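Who Moved the Tea Towels? Shared Kitchens at Pomare House
Project report, November 2025
Flynn Paewai and Yuk-lan Hung

Our question was whether labels make people put things back. Pomare House has 30 residents, 2 kitchens and a long-running feud about the colander, so we did not have to travel far for data.

In the upstairs kitchen we labelled every drawer and shelf. Downstairs we changed nothing, which suited downstairs very well. Each evening one of us checked 20 items against a floor plan and noted which were in their proper places. The other made toast. 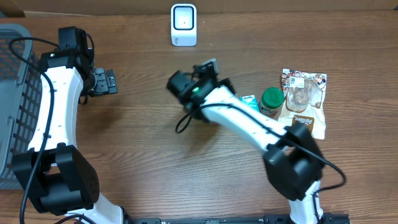
By the end we had more than 300 entries, several of them legible. Upstairs did better in the first week and then slid back towards the downstairs level. Rawan Nassar, who kindly let us interview her while she was trying to eat, said she had stopped seeing the labels after a few days. Octavio Domínguez had seen them and disagreed with them – he felt strongly that the grater belonged with the pans.

Limitations

Residents knew we were checking, as we were standing in their kitchen with a clipboard. Two labels fell off near the kettle and were put back on the wrong drawers, by us. Our supervisor, Trudy Harawira, suggested asking residents where they would like things kept before labelling anything. We plan to try this next term, starting with the grater.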